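Teaching by Hand, Unit 4: Folding Clothes with the Hand-Held Gripper
Course notes, Valter Myklebust

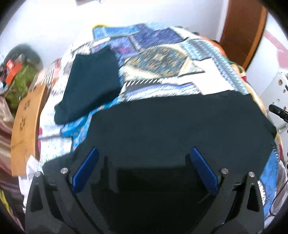
What this unit covers

Last unit we drove the arm from across the room with the leader handles. Now we leave the arm on its stand, pick up the gripper itself and do the job with our own hands. I love this unit! Laundry is the best teacher I know for this kind of work, because cloth answers back every time you touch it, and you find out very quickly whether you have a plan.

By the end you should be able to record a full folding session, sort the good takes from the bad, and say in plain words why you threw out the ones you did. We are using the Plavura recording setup for all of it, and the session files go into your group's Niven folder.

Two ways to show a task, again

Remote control (Unit 3). You move the leader, the arm follows. Everything you record is something the arm can reach, since the arm did it. You feel very little through the handles, and most people fold at a crawl.

By hand (this unit). You hold the gripper, and a camera on it records the view over the fingers. You can work in any room with any pile of clothes, and you get much more done in an hour. The catch is that your wrist can do things the arm can't. A twist that feels like nothing to you may be a pose the arm has no way of getting into. Keep that in mind from the very first take.

Picking the surface

Beds are good. They give a little under the fingers, so you can press down and get the lower jaw under a hem without jamming. A hard table makes this much tougher (try both, it's a real eye-opener).

Don't tidy the room and don't hunt for a plain sheet. A busy patchwork bedspread is a fine thing to fold on. A policy trained only on white sheets tends to get lost when it meets a pattern, and we want ours to cope with real bedrooms. What you do want is clothing that stands out from whatever is under it. Dark, plain garments on a bright spread work well. Dark on dark is for week two.

Running a take

1. Lay one garment out mostly flat. Leave the soft creases in it. Nobody's robot is going to be handed ironed clothes.
2. Start with the jaws open and over the cloth, high enough that the camera gets the edges you care about. Hold still for a breath, then go.
3. Decide on your first grab point before you move. On a shirt I like the sleeve end. Come in slowly for the last bit and close all the way.
4. Lift, carry, lower, open. Try not to drag. Dragging pulls the rest of the garment along and you'll spend the whole take chasing it.
5. Finish the fold, move the folded piece off to the side with a gap between it and the next one, and back the jaws away before you stop recording.
6. Your free hand stays out of it. Yes, even for that one corner.

Each group owes 24 clean takes. Plan on 30 and you'll have a little room to be picky. Last year's class put together 297 across all the groups, and the policy trained on them folded its first shirt in front of everyone in March. There was cheering. I may have started it.

Going fast

Everyone speeds up after the first few takes. It feels great, and then you play it back and the background is streaked. A bit of blur while you carry is fine. Blur while you close on the hem is a problem, because that's the moment the model most needs to see the cloth. Slow down there and be as brisk as you like elsewhere.

Sorting your takes

Play each one at half speed and ask:

Did the jaws start open?
Can you see the grab point just before they close?
Did the cloth slip, and if so, did you recover in a calm way?

Keep the calm recoveries! They are some of the most useful things you can give the model, since it will slip too. Throw out anything where you shook the cloth loose or started the fold over from nothing. Mark the reason in the notes column, one short phrase is plenty.

Before next class

Read pages 16 to 24 of the Monura reader, on matching hand paths to arm paths. Bring one take you're proud of and one that went wrong in an interesting way. We'll replay both on the arm.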